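# Parallel jaws are enough, and the pads matter more than the hand

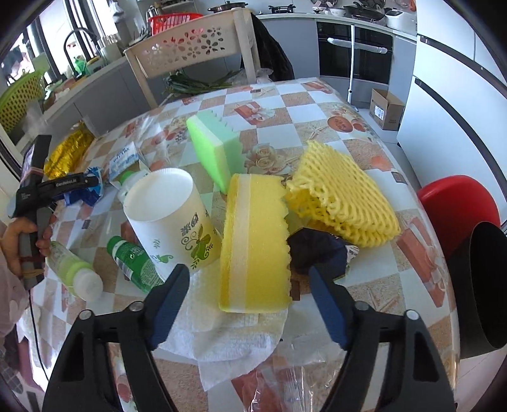 Gripper comparisons are nearly always reported by payload, stroke and repeatability, and I have come to think that all three are the wrong figures to lead with for household work. They are taken from rigid test pieces, and a kitchen table holds very few rigid test pieces. A sponge standing upright between two open jaws, on a crumpled paper towel, is a better test than any steel cylinder. The sponge deforms before the force reading rises, the towel is likely to come up with it if the approach is too low, and the fingertip pads decide how much of the squeeze reaches the object. Ours are blue rubber, angled inward towards each other, and I would give up a good deal of stroke before I gave up those pads.

I have spent most of this year comparing hand-held grippers for demonstration work: the Vindix two-jaw unit, the Kidgate three-finger, and an adaptive hand from Courtois with 11 joints. The usual argument is that more fingers give more grasps and therefore better data. On paper this is true. In use, the operator of the Courtois hand settles into a pinch with two fingers within the first session and leaves the others half curled. We recorded 208 grasps with it in February. When Edith Guzmán sorted them by contact pattern, all but 7 could have been made by a parallel jaw of the same opening.

That result has been challenged, fairly, by Annag Galbraith, who works on the controller side. Her point is that the object set was chosen by people used to two jaws and so favoured them. We added items she picked: foam fruit netting, thin packets, a cloth glove, spring onions in a bunch. The netting was the hard one. It folds under the pad, and the jaws close to the same width whether they hold two layers or four. The three-finger unit did no better on it. The third finger pushed the mesh out sideways and the operator had to regrasp.

My view is that a simple mechanism with a well chosen contact surface beats a complex one with a poor surface, and that most budgets are spent the other way round. The Kidgate unit came with hard plastic tips. With those fitted it dropped bottles that the Vindix held without trouble. With rubber tips cut from the same sheet as ours, the two were level on bottles and the Kidgate was slightly ahead on round tubs. A set of rubber tips costs less than the postage on a replacement finger joint.

There is a second point, which concerns screws. Pads wear, and a pad that takes half an hour to change will be left on too long. Any gripper meant for daily use should allow a tip change with one driver and no loose washers. The Courtois hand has bonded pads and must go back to the supplier. I regard this as a worse fault than its weight.

The case for the complex hand is in-hand movement, such as turning a cap or sliding a packet along the fingers to find its edge. Two jaws can't do this, and bimanual work with a pair of them covers only part of the gap. One holds the bottle while the other turns the cap, which is how many people do it anyway. Preton's controller handles the pair well enough, though the timing between left and right needs checking after each restart, and I would like that fixed before anyone writes another planner.

For the next round I have asked for the same pads on every unit and a fresh set at the start of each day. Payload can stay in the appendix.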